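Progress report, second quarter: the Pondevow order journal
Prepared for the Lelline small grants office by the Pondevow team

This report covers the three months since the first payment. The purpose of the grant is unchanged: to give small private traders a journal that reads the order history from their broker and shows them, in plain words, what they paid in spreads, commissions and overnight fees.

Import of account history
The import now works with statements from two trading terminals. During the quarter we processed 1783 closed orders from test accounts. In the first pass, 348 of them were rejected, mostly for one cause: partial closes. When a trader closes half of a position, the terminal writes a new ticket number for the remaining half, and our program treated it as an unknown order. Ruaridh MacBrayne rewrote this part and the old ticket is now linked to the new one. After the correction 12 orders are still rejected. We know the reason for nine of them (a missing close time) and are looking at the other three.

Overnight fees
This part is behind plan. Brokers charge the triple fee on different weekdays, depending on the instrument, and our table assumed Wednesday for everything. The results for metals were therefore wrong. We have started a separate table for each broker and expect to finish it in December.

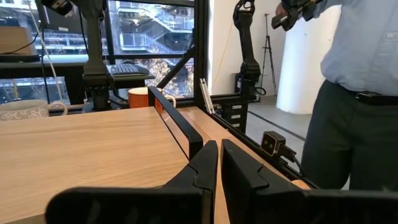
An orange mug on the wooden table.

Test users
We planned for 400 registered testers and at the end of the quarter we have 1234 registrations. I must be careful with this number. Many people opened an account, looked at the demonstration data and did not upload a statement. For the next report we will count only persons who uploaded at least one file. The most frequent request was to see pending orders that were cancelled, which we had hidden. They are visible again, in gray.

Cooperation with Cowie
The team at Cowie reviewed the text of our help pages. They found that we used "balance" and "equity" as if they were the same thing in four places. All four are corrected. Their second review will concern the page about margin.

Budget
Spending is inside the approved limits, except hosting, where we moved from Trollico's basic plan to the larger one in the second month. We ask permission to cover the difference from the travel line, which we have hardly used.

Next quarter
We will finish the fee tables, add export to a spreadsheet and begin the Spanish translation. The export was promised for this quarter, and I apologize for the delay.

Shared 17 times
3 comments

tomek_fx
Will the partial close fix apply to statements I already uploaded, or do I need to import again?

Pondevow team
Please import again. The old entries will be replaced, your notes are kept.

Marguerite L.
Thank you for bringing back the cancelled orders. I use them to see how often I change my mind.

Contact | Copyright Pondevow | Back to top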